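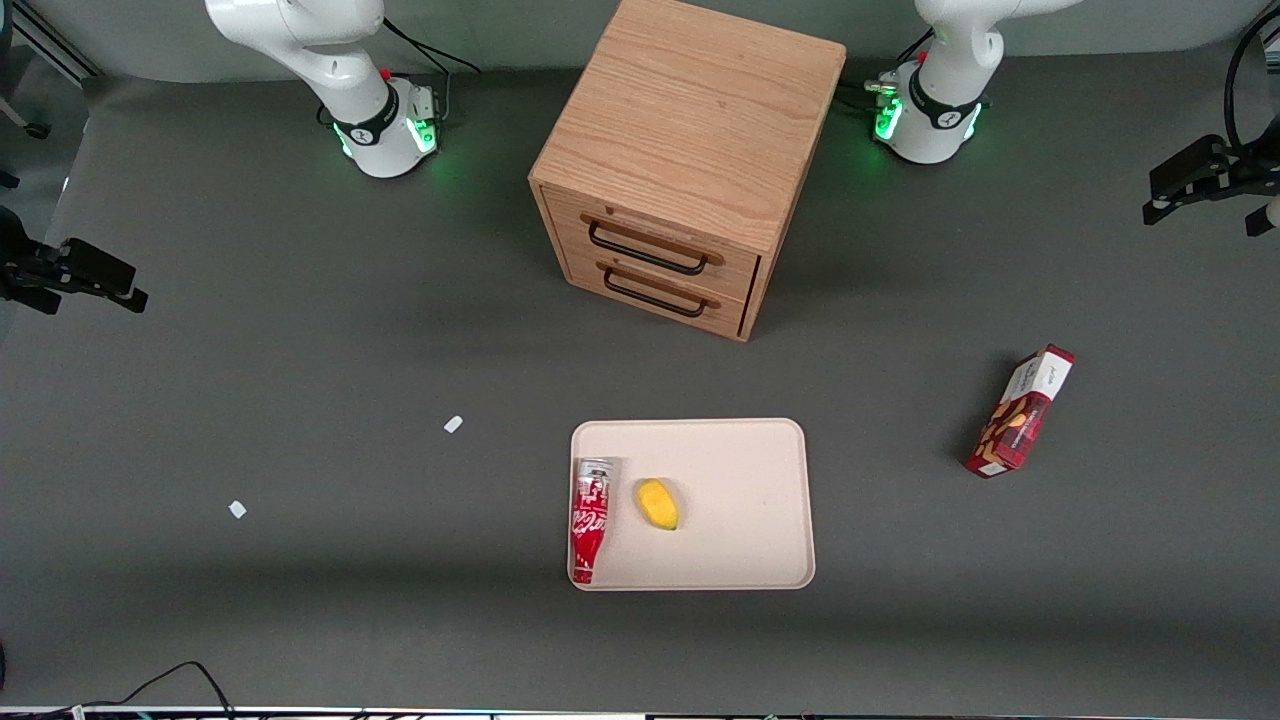 ## In praise of two drawers and a tray

I will argue with anyone, at any hour, that a small cabinet with two drawers is the best piece of furniture a person can own. Give me light oak, a grain you can follow across the top with your finger, and dark bar handles that stand out against it. I'd take that over a wall of shelving any day!

My friend Treasa Coughlan disagrees. She keeps 7 organizers on her desk in Wellberg and swears by every one of them (she has labels, too). I love her dearly, but I've watched her hunt for a stamp in there. With two drawers you get two guesses, and the second one is always right.

Then there's the tray. A plain cream one with a raised rim and rounded corners does more for a gray tabletop than any lamp or plant I've tried. Keys go in it, coins go in it, and the pen that used to roll onto the floor stays put. When it fills up, I sort it into the drawers – usually on a Thursday, usually with the radio on – and the whole job takes roughly 3 minutes.

So leave some of the table bare, please. Turn the cabinet a little so one corner faces you, and don't fill the top drawer on the first day.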